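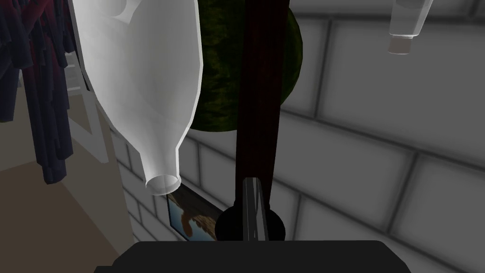

Zbigniew Malinowski wrote in reply to the first version of this ticket that rule 6 is clear enough as it stands, and that if two reviewers read it in two ways, the reviewers should be trained and the rule should stay. I put his opinion at the top, because he wrote the rule and because a part of what follows goes against him. I hope it is read in a friendly way.

Ticket: Held-state labels do not pass the Osum check
Project: Lenberg kitchen episodes (simulated)
Component: labeling rules, rule 6
Priority: medium
Status: solved, wording open

Problem

When we run the Osum check on the April delivery, 106 episodes come back with the message "held state mismatch". The delivery has over 300 episodes, so this is too many to be simple mistakes of the hand. The same reviewers made the delivery before it and had almost no such messages.

For those who join now, the text of rule 6 is:

"An object is labeled as held from the moment the gripper has it until the moment the gripper releases it."

The check compares the label with the contact record that the simulator writes for each finger pad. If the label says held and the record has no contact on one of the pads, the episode is flagged. The opposite case is flagged too.

What I expected

That the label and the contact record agree, with a small tolerance at the start and the end of each grasp. The tolerance in the check is 5 steps.

What I tried

First I ran the check again on the same files, with a clean installation of Osum. The result was the same list, in the same order. So it is not something left in my working folder.

Then I made the tolerance larger. With the doubled value a part of the messages went away, but the big part stayed. I put the value back after this. Please do not change the tolerance on your own machine to make a delivery pass. I saw that it was suggested in the group chat.

Then I opened flagged episodes one after another and looked at the views next to the contact record. I have learned from this more than from the two steps before. 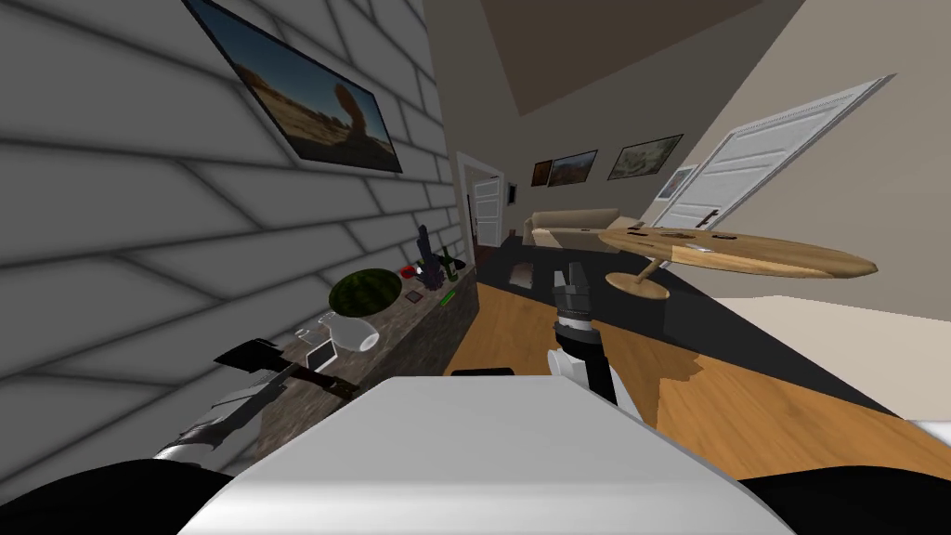 The flagged episodes are of two sorts, and I ask that we keep them apart in the discussion.

Sort A. The label is correct in its length, but it is moved in time. It begins late and ends late by the same amount. In these episodes the reviewer did good work and the file is wrong.

Sort B. The label begins when the object comes between the fingers in the view of the gripper camera. The contact record is empty at this moment, and it stays empty for a good while after. Here the reviewer has read "the gripper has it" as "the object is between the fingers". I cannot say that this reading is against the rule. The rule does not say what "has" means.

Comment from Arnaud

I did a part of the sort B ones. In the gripper view a long thin thing can stand exactly over a finger and look as if it comes out of it. I know from experience to check the head view then, but in the head view the arm is often in front. Which one counts? I could not find it in the document, so I used the gripper view always, to be at least consistent.

Answer

Consistent is good and I thank you for it. But no, neither of the two camera views should count alone. One view gives no safe distance along the direction of looking. A thing behind the finger and a thing touching the finger can fall on the same place in the image. We have the contact record, and it should be the first source. The views are there to understand which object it is, and to find the case where the record itself is broken.

Comment from Jurkus

Then why do we label by hand at all?

Answer

The record knows that a pad touches something. It also says "contact" when the pad pushes against the counter or when the finger slides along a wall. A person must still say if this is a grasp. Also the record was wrong in sort A, as I explain below.

Sort A, cause found

The contact record begins at the first physics step. The camera views begin when the first image is ready, and between these two there is a delay while the objects settle after loading. In the old export both were cut to the same beginning. In the new export, the one we use since the start of April, the views are cut and the record is not. The number of lost steps is different for each episode, so one fixed correction cannot repair it.

I proved it in this way. I took one episode where the gripper closes with nothing between the fingers, so that the two pads meet. This moment is easy to find in the images and it is very sharp in the record. The distance between the two was the same as the shift of the labels in this episode. I did the same with a second one, and the shift was different but again it matched its labels. 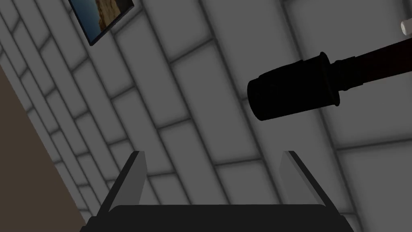

The repair is in the export script. It writes now the simulator time of the first image into the header, and the record is cut to this time. I exported the whole delivery again and ran the check. All of sort A disappeared. No label was changed for this, and I ask you not to move any label by hand in these episodes, also if you noted it as a task for yourself before.

If you have copies of the old export on a local disk, delete them. The header of the good files has a line "first_image_time". If the line is missing, the file is old.

Sort B, what to do

Here the script cannot help. The labels follow a reading of the rule that we do not want, so they must be made again, and the rule must say what it means. My proposal for rule 6:

6.1 An object is labeled as held when both finger pads have contact with it in the contact record.

6.2 Contact of one pad is not held. Use the label "touch".

6.3 An object between open fingers, without contact, is not held. Use the label "near" or leave the field empty, depending on the task sheet.

6.4 If an object and a finger overlap in one view, the reviewer opens the contact record before deciding. The overlap alone is no reason for any label.

6.5 If the record and the views clearly disagree, the reviewer sets no label and marks the episode "record doubtful". It goes to a second person.

6.6 The start state of the gripper is written down in every episode, also when the gripper is open and empty.

Comment from Zbigniew Malinowski

I accept 6.1 to 6.3. I am against 6.4 as a rule. It describes how a person should work, and rules should describe the result. Put it in the guide for new reviewers. For 6.5 I want that the second person is never the one who made the export.

Answer

Agreed about the second person, I changed 6.5 on the wiki page. About 6.4 I see your point, but I would like to keep it in the rule for this delivery, until the sort B episodes are done again. After this it can move to the guide. Can you live with this?

Comment from Zbigniew Malinowski

For this delivery, yes.

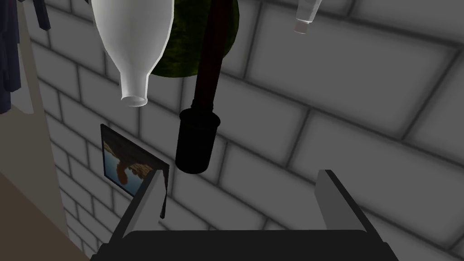 Point 6.6 had no comment, but it makes the most new work, so I want to be sure that it was read. Until now an empty field at the start could mean "gripper is open and empty" or "reviewer did not look". For a person reading one episode this is harmless. For the Osum check it is a problem, because it fills the empty field with the last known state, and at the beginning of a file this is the state from the end of the file before it. I found a small number of messages that come only from this. I have asked for a change in Osum, but the rule should be right also without it.

Comment from Arnaud

Read it. Is it required for old deliveries too?

Answer

No. From the April delivery on. The old ones stay as they are, with a note in the delivery file that the start state was not required.

Comment from Jurkus

In 6.2, what about an object that is lifted with one finger through a handle? There is contact on one pad only but it is surely carried.

Answer

Good question, and I do not have a good answer. By the text it is "touch", and this feels wrong. For now please set "touch" and write "carried" in the free field, so that we can find these episodes later. I opened a separate ticket for it.

State of the work

Export script: repaired, merged.
Delivery exported again: done.
Sort A: closed, no action for reviewers.
Sort B: divided between Arnaud and Jurkus, the list is in the delivery folder. Begin with the episodes where the label is held for the whole length of the file.
Rule 6: new text is on the wiki as a draft. 6.4 is marked as temporary.
Osum start state: waiting for the answer of the maintainers.

I leave the ticket open until the sort B episodes went through the check one time without messages. If you find a mismatch that fits neither sort, please write it here with the episode name and the step number, and do not correct it before I have seen it.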